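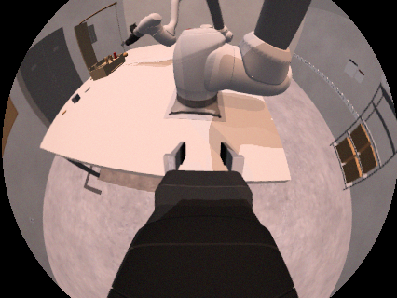
Strickland folding craft table, pale pink-white

OK so I've had mine since January and I love it! I do all my card making on it (plus the odd jigsaw), and the top wipes clean even after I get sloppy with the glue. Folds in 2, fits behind the bedroom door. The feet screw out a little if your floor is as wonky as mine.

Weight limit is 100 lb, so please don't stand on it to change a bulb. You know who you are, Fitzgerald!

Comes with 4 legs, the hinge pin and a carry strap. The Grasari clamp lamp fits the edge but is sold separately. Color is a touch warmer in daylight than I expected, which I like.

Pick up from the Tanville shop, or we deliver to Jarkden on Yaryna's van run. Spare feet are in stock too, just ask for the gray ones.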